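How to Touch Up a Worn Metal Parts Bin

A painted steel bin loses its coating where things rub against it, usually in a band below the rim.
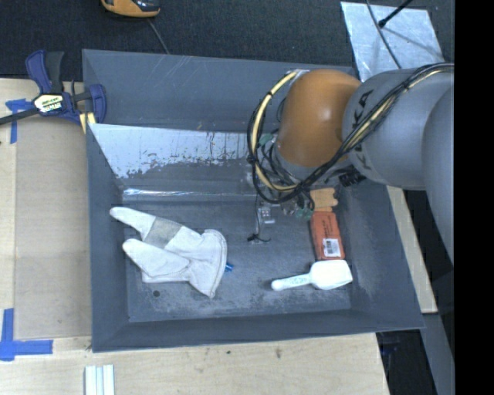 Bare metal will rust if the bin is stored anywhere damp, so deal with it before winter. You need a scraper, 120 grit paper, a rag, degreaser and a can of metal primer.

Take everything out of the bin, gloves included, and wipe the walls and floor with degreaser. Leave it 30 minutes. Scrape off any paint that lifts at the border of the bare patch, then sand until you can't feel a step with your finger. Wipe off the dust.

Brush on one thin coat of primer and let it dry for 4 hours. Paint with gray enamel and wait 12 hours before the second coat. Chalky marks on the floor can be left alone if the coating under them is sound.

Posted by Hildegard Ostermann, 17/11/2022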